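4.2 Save habits in long handheld games

The players in our study were asked to finish Isura, a handheld role-playing game with a reputation for eating whole winters. Eight of them did. The game allows saving anywhere, at any time, in as many as 128 slots, a number the studio, Gasedden, has never explained. We had expected players to treat this generosity the way most people treat a free buffet, and on the whole they did.

The typical player saved before every door. Several saved before conversations with shopkeepers, who in Isura can do nothing worse than refuse to buy a fish. When we asked why, the answers drew heavily on childhood. One player had lost a 60-hour file to a younger brother in grade school and spoke of it in a tone usually kept for divorces. Wysocka's account of "grief saving" fits this group well: the habit guards against a loss that took place years ago, on another machine, in a game the player may not even like anymore.

The logs also showed a smaller group we had not planned for. These players kept 2 slots and swapped between them, and they were proud of it. They described the others as cowards. They also reloaded more often than anyone else in the sample, a fact they left out of the interviews and which we were too polite to bring up.

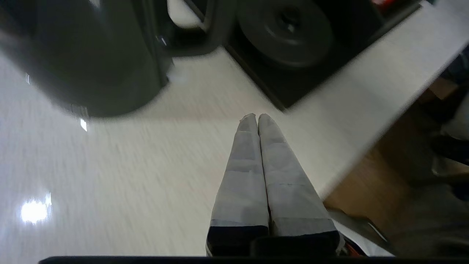 Figure 8. Two gray gripper fingers, nearly touching at the tips, over a light wood-grain floor.

Geddes argues that saving is best read as a form of note-taking, with each file marking a moment the player thought worth keeping. We would like this to be true. Our own look at the file names gives it modest support. Isura lets players label each slot, and a few labels do read like a diary ("rain in Oden, sold the boat"). Far more read "aaa," "aaaa," and "REAL ONE." One player had four files called "last save," none of which was the last.

Where Geddes's reading does hold up is in what happened after the credits. We told players they could delete their files and get the storage back. All but one refused. Asked whether they planned to open the old saves again, most said no, and then asked us to make sure the cards were mailed back to them in padded envelopes. The holdout wiped everything that evening and started a new game in April, in slot one, saving before the first door.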